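Gendirden and Clallasmont Sign Supply Agreement for Wrapped Artificial Bouquets

2021-09-08 – Gendirden, a maker of artificial flowers and decorative foliage, has signed a two-year supply agreement with Clallasmont, an operator of garden centers and gift shops. Under the agreement, Gendirden will supply ready-wrapped bouquets to all 356 Clallasmont sales points. First deliveries leave the Escobar warehouse this month.

The agreement replaces a seasonal purchase arrangement in which Clallasmont ordered single stems and assembled bouquets in its stores. Store assembly ended in July. All bouquets will now be assembled, wrapped and boxed before shipment.

Product range

The range is sold under the name Clurutitz and has 2 sizes. The small size is intended for counter display and the large size for floor buckets. Both sizes use the same stem stock: roses, filler flowers and mixed foliage on plastic-coated wire. Stems are cut to a common length for each size and bound at one point below the flower heads. The wire can be bent by hand after purchase and holds its position in a vase.

Wrapping is supplied as flat sheets and folded into a cone. Red is the standard color for the opening season. Other colors will be offered to stores that order over 500 pieces in a single delivery. The fold is made on one side only, so that the price label can be placed on the plain side without covering the flowers.

"The main complaint from stores was uneven assembly," said Evdokia Tsolakis, head of product at Gendirden. "The same parts gave a different bouquet in each store. With a fixed stem list and a fixed binding point, the customer gets the item shown in the catalog."
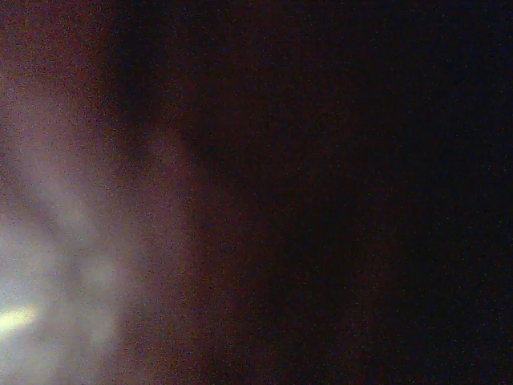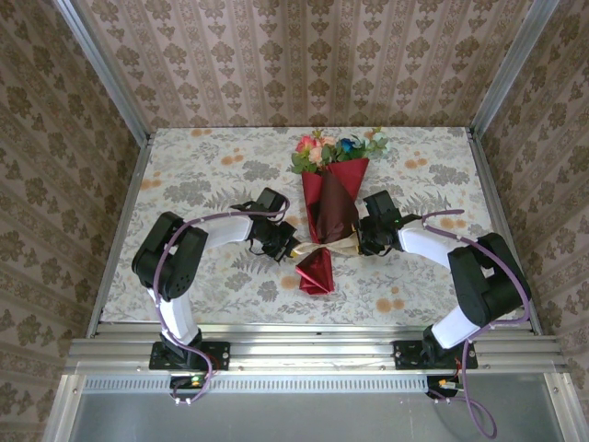

A bouquet of artificial flowers with pink and peach roses, a deep blue flower and red wrapping is in the second picture.

Packing and delivery

Bouquets are packed head to foot in cartons with a cardboard divider between layers. A full pallet holds 200 small bouquets. Large bouquets are packed on separate pallets, and the two sizes are not mixed in one carton. Each carton has a label on the short side stating size, wrapping color and packing week.

Stores place orders through the existing Clallasmont stock system. Orders entered by noon on Tuesday are shipped the following week. Part cartons are not available. Damaged items should be reported within five working days of delivery, with the packing week from the carton label. Replacement stock is sent with the next regular delivery, and no return of the damaged item is needed unless the whole carton is affected.

Care information

A care card is included with each bouquet. Fabric petals can be dusted with a soft brush or with cool air from a hair dryer. The bouquets are for indoor use. Long exposure to direct sunlight will fade the darker colors first, and the wrapping should be removed before the stems are placed in water-filled or damp containers.

"We sell these next to fresh flowers, and customers do ask how to clean them," said Sotiris Karras, purchasing manager at Clallasmont. "The care card was a condition of the contract from our side. The other condition was that the spring range be confirmed before the winter stock count."

The spring range will keep the same sizes and binding method. Stem selection is under review by both companies – the number of rose stems in the large size has not been settled. Stores will receive the updated stem list together with the spring order form.

About Gendirden

Gendirden designs and assembles artificial flowers, garlands and foliage for retail and display customers.

About Clallasmont

Clallasmont operates garden centers and gift shops selling plants, cut flowers, pots and seasonal decorations.

Trade inquiries should be sent to the Gendirden sales office. Stores with open July orders should contact their Clallasmont area manager.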